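Maintain the Hand-Held Grippers Like the Arm

Everett Pruitt
April 30, 2021

The Zandano cell at Bradmont has one arm and one pair of hand-held grippers. The arm has a service log, a torque chart taped inside the cabinet door, and a spare for every part that moves. Until last winter the hand-held pair had a hook to hang on. I look after both, and my position is that this division of attention is backward.

The hand-held pair is where the motion data comes from. A person picks things up and puts them down with the grippers, the jaw opening and the pose are logged, and the arm is later asked to do something similar with fingers of the same shape. Any fault in the hand tool is copied into the record. 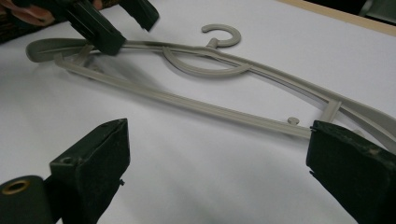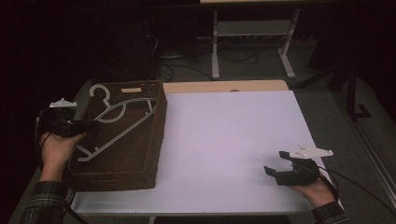

Hand-held grippers at the station, with a plastic hanger as the work object.

A fault on the arm announces itself. A joint runs warm, a following error trips, the controller stops and writes a code. Someone is called, the cell is down, and the hours are charged to a budget line that somebody reads. The hand tool has no controller to stop it. If a finger screw backs out by a quarter turn, the operator's wrist makes up the difference within two grasps, without the operator knowing it. People are very good at this. For that reason I don't accept "the operators haven't complained" as evidence that a tool is in order.

We found this out with flat objects. A hanger lying on a table is a good test piece: thin, stiff, and close enough to the surface that the finger tips have to arrive at the right height. If one finger sits lower than its partner, the low one touches the table first and the grasp is made with a slight roll of the hand. The roll goes into the log. When we replayed a batch of these on the arm, the arm rolled too, and since its own fingers were level, it pinched the bar on a corner and dropped it. Two people spent most of a week looking at the calibration between the camera and the wrist. The calibration was fine. The left hand tool had a bent dowel.

Our setup now goes as follows, and I'll argue for the parts that get objections.

Each session starts with the fingers. There are four on the pair, numbered on the inner face, and they stay in their positions. Swapping a finger from left to right to even out wear sounds sensible and is a mistake, as the seats wear along with the fingers. A finger that has run in against one seat will not sit square in another. I have measured this more often than I wanted to. If a finger is bad, it goes in the scrap bin and a new one goes on, and the seat gets checked with a straightedge at the same time.

Next is jaw closure. Close the jaws on a feeler strip at the tip, then at the root. The drag should feel the same at both. Then close them on nothing and read the opening value. If it doesn't read zero, find out what is holding the jaws apart before touching the zero offset. Grit in the slide is the usual answer. Setting a new offset over grit works until the grit moves, and then you have a tool that reports a negative opening.

Then come the mounting plates. Ours take M3 screws into plastic, and plastic creeps. We check them with the torque driver at the start of every session and replace the inserts every 500 grasps, along with the slide grease. The interval was set by pulling worn inserts until we had a number we trusted and then taking some off it. Değirmenci, who designed the current plate, would prefer metal inserts throughout, and would be right if weight didn't matter. It matters by the second hour. An operator with a tired forearm starts resting the tool on the table between grasps, and the edge of the board then does slow damage to whatever part touches it.

Cables last. Each tool has a cable that leaves the handle and goes off the table to the floor. It should hang clear on the outside of the forearm, and it should never pass between the operator and the work. The strain relief is a wear part. I cut it off and fit a new one when the jacket shows any whitening, and I don't wait for dropped samples. An intermittent cable is the most expensive fault in the cell per gram of copper. It shows up as short gaps in the opening signal, the software fills them in, and the filled values look entirely plausible.

The full sheet has 21 lines. It takes a practiced person a quarter of an hour, most of that on the fingers.

The main objection is time. Panik, who schedules the cell, has made it fairly: a quarter of an hour before every session is a long time when the session itself is two hours, and most of the lines on the sheet come back clean. Both points are true. I pulled the sheets for the 106 sessions since we started keeping them, and most lines on most sheets are ticks. The lines that aren't ticks fall almost entirely on finger height and plate screws. So there is a case for a short sheet before each session and the long one once a week, and I expect we'll move to that in June. I would still keep cable inspection on the short sheet. It rarely finds anything, but what it finds can't be repaired afterward in the data.

The second objection is that the hand tools are cheap. A complete new one costs less than a gearbox seal kit for the arm, so why not run them until they break and throw them out? I have some sympathy with this. I don't think there is virtue in repairing a printed part. But the price of the tool is the wrong figure to look at. The figure that counts is the cost of the sessions recorded between the moment it went out of tolerance and the moment someone noticed. With no checks, that interval has no upper limit. With a check at the start of each day, it is one day.

The third objection comes from people who work on the learning side, and it is the one I take most seriously. They say that some variation in the tool is useful, that a policy trained on perfect fingers will be brittle on a real arm whose fingers are also wearing. I agree with the premise. The trouble is that wear on an unchecked tool isn't variation in any useful sense. It drifts in one direction, on one hand, for weeks, and it is mixed up with which operator was on shift and which object was on the table. If variation is wanted, fit a worn set on purpose, write down which set it was, and measure it before and after. We keep a drawer of retired fingers with their dimensions on the bag for exactly this use. So far it has been asked for once.

There is a smaller argument about the table itself. We lay a flat board over it and treat the board as a gauge surface. It gets wiped, it gets checked for rock at the corners, and it is replaced when it is dented. Drinks and tools stay off it. Some visitors find this fussy. Finger height is measured against the board, though, and a board that rocks by half a millimeter makes the height check worthless on one side and misleading on the other.

None of this needs special equipment. A straightedge, a set of feelers, a torque driver that has been calibrated in the past year, and a pencil will cover all but the electrical lines. The harder part is getting the hand tools onto the same maintenance plan as the arm, under the same asset numbering, with the same authority to stop work. At Bradmont that took three requests. The first two came back with a note saying the items were classed as consumables.

They now have asset tags, one on each handle. If a line on the sheet fails, the session doesn't start until the line passes, and the person who filled in the sheet makes that call. Pruitt's extension is on the bottom of the page for anyone who wants to dispute it.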